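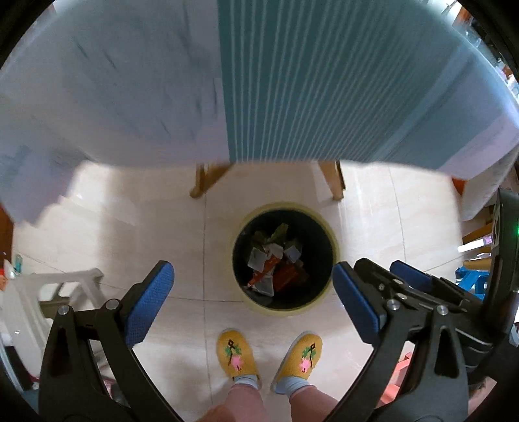
DRURNANCE, February

The Paper People

Cold hall, four trestle tables, kettle going. The Rolport building used to sell carpets and still has the sign for it, and since last autumn the upstairs has been let as studios to anyone who works mainly in paper. Cut paper, pulp, collage, folded stuff, one printmaker who got in on a technicality. The spring show opens downstairs in three weeks and half the work isn't finished.

I went up on the morning bus with a notebook and no plan. Good way to do it, as it happens. People talk more when they're trying to get glue off a ruler.

First, the thing everybody wants to know, is paper having a moment? Depends who you ask. The galleries in the city have been showing more of it, mostly big wall pieces, mostly cut by hand. The artists here shrug. One of them has been making the same series for 24 years, long thin landscapes out of old envelopes, and says the moment has come and gone twice in that time. She sold nothing the first time round and two the second.

The envelope pieces are the best thing in the building. You need to get close. The insides of envelopes have those printed patterns, blue mostly, the hatching that stops you reading the letter, and she uses that for water and sky. Bank blues, she calls them. There's a grey she can't get any more since one company went over to email, and she's rationing it. A hill in the newest one is unfinished for that reason.

Next door is the pulp room and it's loud. A blender, an old mangle, a radio competing with both. The two sharing it make sheets and then press things into them – seed heads, thread, bits of bus ticket – and hang them in the window to dry. I liked the plain ones more and said so. Not a popular view. They're building a tall hanging piece for the stairwell out of 1,720 small sheets, each one no bigger than a playing card, and they were threading them while we talked. Ask me in three weeks if it stays up.

Money. It always comes round to money. Paper is cheap to buy and horrible to frame, that's the problem in one line. Proper glass, proper mounts, it can cost more than the work sells for. Some of the group have stopped framing altogether and pin straight to the wall, which looks lovely and terrifies buyers. The rent at Rolport is £70 a month per table, heating not included, and you can tell.

What's odd is how few of them trained in it. There's a retired map drawer, a former dressmaker who cuts everything freehand with her old shears, a man who did shop windows at Harries until Harries closed. He makes theatre sets the size of a shoebox, all white, no figures. Lit from behind by a bicycle lamp. I stood in front of one for ages and missed what the next person was telling me, sorry to her.

Andisitz, the art fair over the water, has offered the group a stand in the summer and there's been a row about it. Some want to go. Some think a fair is no place for work that a damp afternoon can ruin, and they may have a point, the last one was in a tent. No decison yet. The envelope artist says she'll send a small one by post, in an envelope.

The show itself is free, ground floor only, stairwell if it's up. Open afternoons and one late evening, the times are on the door. Take a coat. If your going for the envelope landscapes, go early in the day when the light is coming from the street side, becuase by four the blues all turn the same colour and you lose the hills.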